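Reframing the Ollerell print

December 31, 2018

The Ollerell print has been off the wall since July. The cord went overnight and it slid down behind the chest of drawers, where it stayed until I could be bothered to move the chest of drawers. The glass had a chip in one corner and the mount had come away from its tape, and I put the whole lot in the spare room in a pillowcase and forgot about it. I wanted it back up before the new year, so this week was the week.

It isn't worth anything. It's a harbour print, Grultport from the water, bought from a shop in Ollerell that was closing down and had everything out in boxes on the pavement. I paid 13 pounds for it and the frame it was in was the worst part. That frame was black plastic, the back was stapled shut, and when I finally got the staples out the board behind the print had gone brown and smelled like a cellar.

I did ask what it would cost to have it done properly. The framing shop quoted 188 pounds, with the good glass and a new mount cut to size. I'm sure that's fair for the work. I said I'd think about it, went home and thought about it for as long as it took to take my coat off.

So I bought a ready-made one. It has a light, slightly pinkish wood border and it was the right size once I'd allowed for the mount. I like it more than I expected to in the shop. Pale wood suits the print, which is mostly grey sea and a grey sky, and the black one always made it look like a notice of some kind.

Most of the work in a job like this is at the back, so most of the time the frame is lying on its face. Put something clean under it if the wood is soft. I use an old flannel sheet folded over, and I shake it out of the window first, after an earlier frame ended up with a scratch from a bit of grit. Clean both sides of the glass and let it dry fully. Then look at it against a dark jumper, then against the window. You will find a hair. There is always a hair, and it's much less trouble to find it at this stage than when everything is shut.

The mount is where I went wrong first time. I had taped the print along all four sides years ago, which I now know makes the paper ripple when the room gets damp. It should only be held at the top, with two short hinges of paper tape, so that it hangs and can move a bit. Getting the old tape off took most of an evening. I warmed it with a hairdryer and went very slowly with a butter knife, and there's a thin patch along the left margin where I was not slow enough. The mount covers it.

Then it's glass, mount, print, backing board, in that order, and the fasteners to close it. I like the small metal ones that go round the edge of the board. Staples and panel pins hold well enough, but you only get to open the thing once or twice before the wood is full of holes, and I know perfectly well that I'll be opening it again.
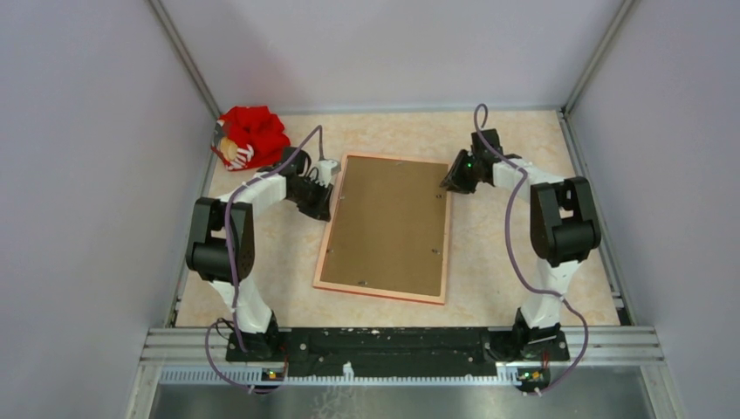

Chrysoula Dimitriou wrote underneath my last post on frames that fasteners alone let the dust in, and that I ought to run gummed brown tape all the way round the join between board and wood. She tapes everything, even things from the charity shop, and says she has a picture over her cooker that has stayed clean inside for years because of it. She also thinks I hang things too high, but that was a separate comment.

I think she's right about the tape. My only objection was that you have to cut it to get back in, and she answered that one too: a sharp knife along the gap, two minutes, and new tape costs next to nothing. I've got a roll of it now. It's the kind you wet with a sponge, and the first length I did was far too wet and curled up on itself and stuck to my sleeve. The trick seems to be a damp sponge that you've already squeezed out once, and then wiping the tape down with a dry cloth while it still gives a little.

With fasteners all round the board, I do the top one first and then the bottom one, and leave the sides until I've turned the frame over and checked the print is still sitting straight. It usually isn't. It slips a few millimetres when you pick the frame up, and if you've already shut everything you have to go round again. Don't force a stiff one with your thumbnail either. The handle end of a teaspoon does it.

For hanging I've given up on cord, for obvious reasons. I bought a packet of Prorix picture wire, which is far more than I'll ever need, and two D-rings, which go into the wood a third of the way down on each side. Make a starter hole with a bradawl. The border on this frame is not very deep and I had visions of a screw coming out of the front. Leave a little slack in the wire, but not so much that it shows over the top edge when it's pulled tight.

The wall is the other half of the problem. The old hook was one of those with a single thin pin, and the plaster behind it had gone to powder. I've filled that hole, moved along a hand's width and put in a proper screw and plug. The filler needs sanding and a dab of paint, and I only have the paint from before we redid the hallway, so there'll be a slightly different cream patch there for a while. The picture will cover nearly all of it.

I'd also like to do the two small ones on the stairs, which are in the same black plastic, and the Collet map that has lived rolled up in a tube since we moved. The map is 300 millimetres too wide for anything ready-made, so that one may have to go to the shop after all. I'll ask them for a price without the good glass.

The print goes up tonight if the filler is dry. I've put it at the height Chrysoula said, in pencil, and I've left my own mark on the wall as well.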